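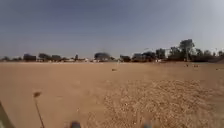

1/ The rover is a Nundar, the wheeled one, and I am the person who keeps it moving. People ask what I do for it between drives, so I write it down in this thread. It is mostly cleaning.

2/ Sand goes in everywhere. On day one at the Trastholm site I opened the rear wheel hub and found a gray paste where the grease should be. The seal was fitted with the lip facing inside. My mistake, I did it in bad light the evening before.

3/ So now the seals are changed every 14 hours of driving. The manual from Onley gives a much longer interval, but I think they had a nice lawn in mind.

4/ The order I follow for one hub:
- battery out
- brush first, then air, never air first
- four screws, **crosswise**
- old grease out with a cloth
- new seal, lip to the outside
- turn the wheel by hand and listen

5/ Air first pushes the grains behind the lip and you will hear them later, a small dry sound like sugar under a shoe. If you hear it, open again. I know it is annoying.

6/ Steering zero. After each hub job the wheel comes back a little off and the rover pulls to the left. I set it with a straight metal bar against both rims, then I save the offset. Last value was 366 counts, before the repair it was 601. That difference is a lot for a screw I had "almost" tightened.

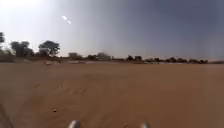 Sotiropoulos wrote under my last post that a bar on the rims is not good enough, because the rims themselves can be bent, and that one should drive a line and correct from the wheel tracks.

7/ I agree with the half of it. Tracks are better when the ground holds a clean line. On soft sand the rover also slides sideways, and then I correct an error that is from the ground. I do the bar first, then a slow straight drive, and I change the value only if two drives say the same.

8/ Camera window: soft brush, nothing else. I used a shirt one time in May and the scratches are still there — every low sun reminds me.

9/ Still open is the left motor connector. It has play, and tape is not a repair. I have ordered 5 of the locking type and will post the pinout when they are on my table.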